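I believe the bed is the best folding table in the house. My aunt, Hortensia Quezada, disagrees — she says a bed is for sleeping.

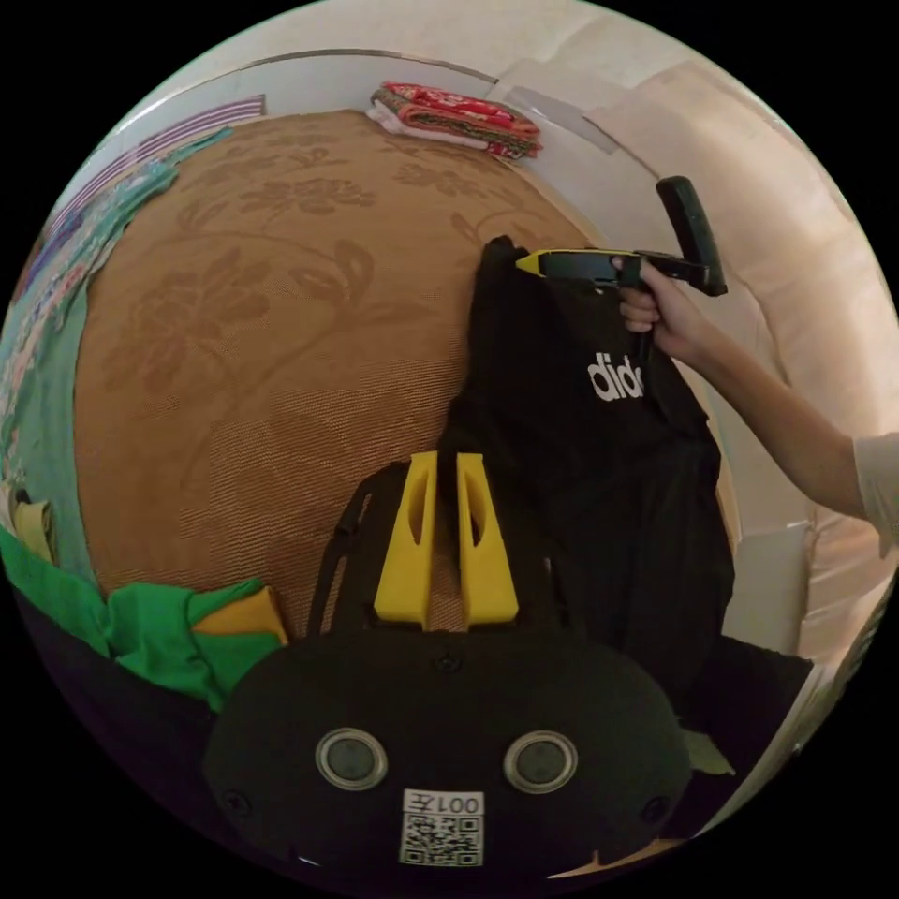
A drawer makes you hurry, but a bed gives room to put a shirt flat and look at it. I do this every Monday. 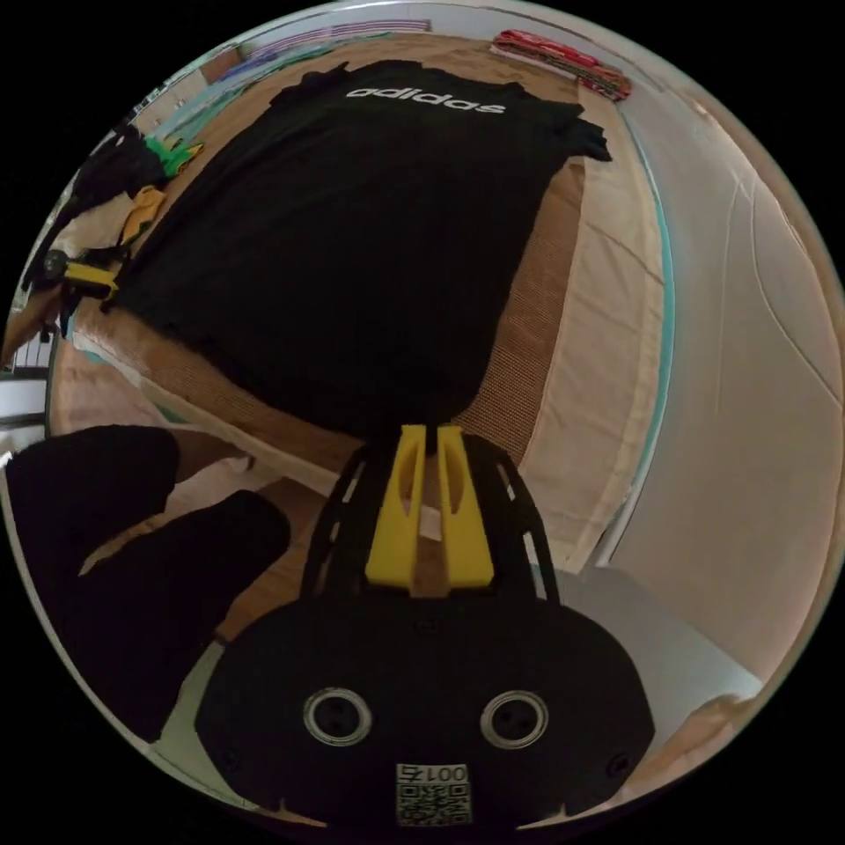

*Black T-shirt, spread flat on the bed.*

Some people fold in the air, against the chest. I tried it for 13 weeks and my sleeves were never equal. Slow work on a flat place is not lost time.
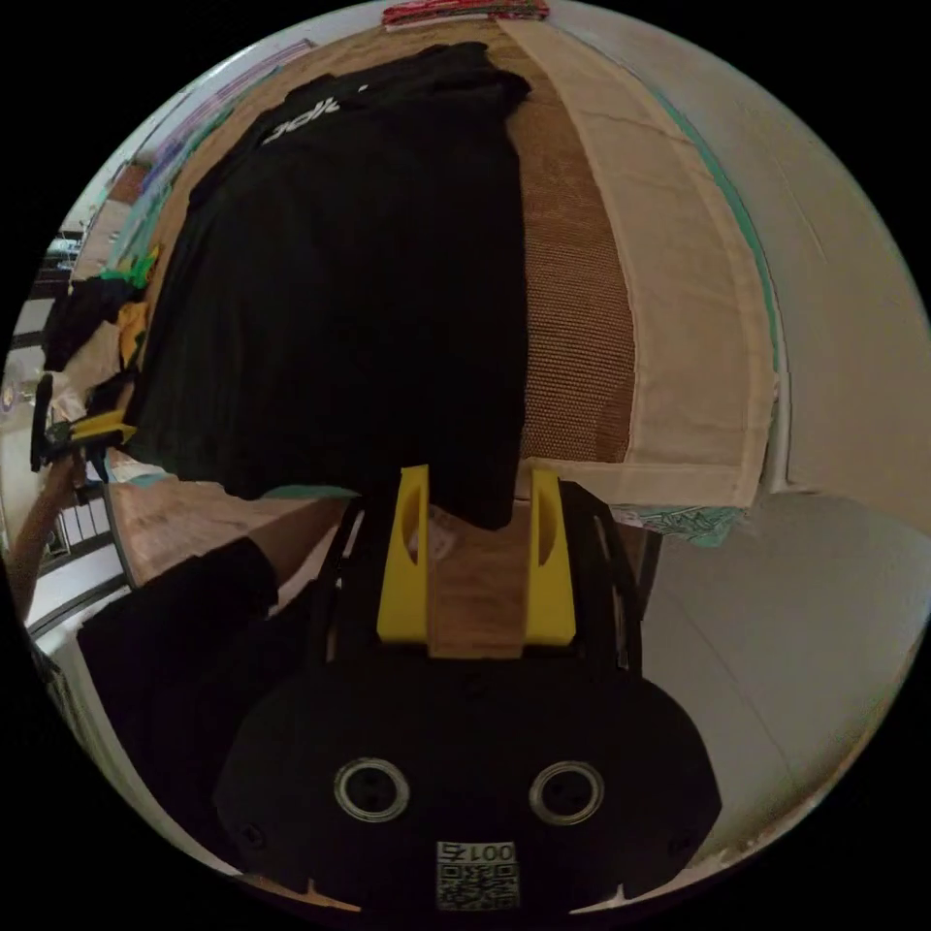
*The same kind of care for the plainest shirt.*

My aunt still irons on the kitchen table.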